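When a robot joins the team

Think about a job where you pick something up, put it down, and then do it again all day long. Plenty of people have jobs like that. They pack boxes, sort parcels or put things on trays. More and more of this work is now being shared with robots, and that changes the day for the people who work beside them.

We are going to look at a company called Kushwaha, in the town of Brestia. Kushwaha packs gift sets. One order might be a mug and a soft toy. Another might have a plate as well. The company opened in 1977, and for most of its life every set was packed by hand.

A busy packing room can send out some 1000 sets in a day. That is a lot of bending, reaching and turning. People who do the same movement over and over can get sore wrists and shoulders, even when each thing they lift is very light.

Last August the company began training a robot called Wondis to do part of the packing.

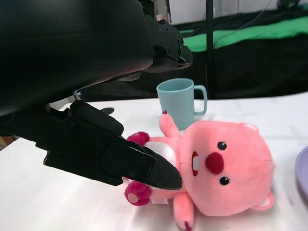 Soft toys are harder for a robot than you might guess. A mug is stiff and keeps its shape, so the robot can hold it much the same way each time. A plush toy squashes. It has arms and legs that flop about, and it can land on its back, its side or its head. Your hand sorts this out without you having to think. A robot has to be taught, and that means lots of practice.

Kushwaha's robot has 2 arms. At the end of each arm is a gripper, which does the job of a hand. If the gripper squeezes too softly, the toy drops. If it squeezes too hard, the toy could be damaged.

Practice happens at a plain table with just a few things on it. The robot has to learn which thing is which, and where each one is, before it can do anything useful with them.

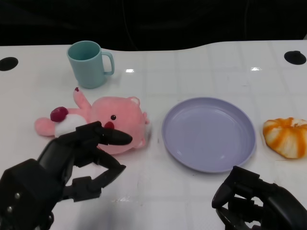
Does a robot get tired?

Robots don't get tired the way people do, but they do need looking after. Parts wear out, screws work loose and cables have to be checked. At Kushwaha the robot is stopped every 4 hours so that a worker can look it over.

That checking is a new job. Before the robot came there was no such thing as a robot checker in the packing room. Now several packers have learned to do it. They had lessons first, and they were paid for the time they spent in them.

Other jobs have changed too. Some packers now teach the robot. They set things out on the table in different spots, watch what it does, and write down where it went wrong. They use a computer program called Flelow to keep track of all this. Packers turned out to be good teachers, as they already knew which toys were tricky. 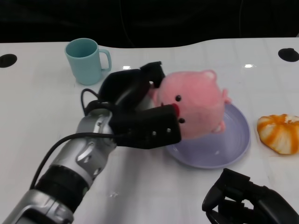 Moving one thing onto another sounds like a single job, but for a robot it is a string of small ones. Find the toy. Reach for it. Close the gripper. Lift. Find the plate. Lower the toy and let go. A mistake at any step can spoil the whole thing, so the teachers look at each step separately.

Not everyone at Kushwaha was pleased when they heard about the robot. Some people were worried they would lose their jobs. Others liked packing and didn't want to learn something different. These are fair things to worry about. In some workplaces, robots have meant that fewer people are needed. At Kushwaha, workers and managers met to talk about it, and they agreed that anyone who wanted to stay with hand packing could do so for now.

There is still plenty of that work. People tie the ribbons, write the cards and spot a toy with a crooked seam. If a customer rings up and asks for something unusual, a person sorts it out.

Words to know

Automation: using machines to do work that people used to do.

Gripper: the part of a robot that takes hold of things.

Something to try at home

Put on a pair of thick oven mitts and try to pick up a soft toy, then a plastic cup. Set each one down on a plate. Which was harder? Now try it again using just one hand.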